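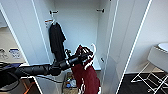 *Soliman, Mon 26 August*

## 4. Setting up the Mastico closet dehumidifier

1. Take the unit out of the box and peel the film off the air vents.
2. Slide the 300 ml tank in until it clicks.
3. Stand the unit upright on the closet floor, with two inches of free space on each side.
4. Run the cord out along the hinge side and plug it into a wall outlet.

**Caution:** Do not use an extension cord. Do not lay the unit on its back, even when the tank is empty.

Hang clothes so the hems stay clear of the vents. Long coats go at the far end.
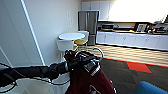 *Fig. 2. Maroon fabric, held near the top.*

5. Press the power button once. The light turns blue.
6. Close the closet doors and leave the unit running for four hours before you check the tank.

**Note:** Damp clothes fill the tank fast — dry them first.
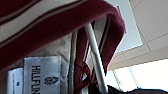 Yasmine Bouzid asks whether the unit can stay on overnight. It can. It shuts off when the tank is full, and the light turns red.

To empty the tank, unplug the unit and pull the tank straight out. Pour the water down a drain.
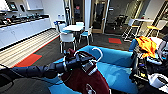

Wipe the tank dry before you put it back. Wash the filter in cool water every two weeks and let it air-dry — never use a hair dryer on it.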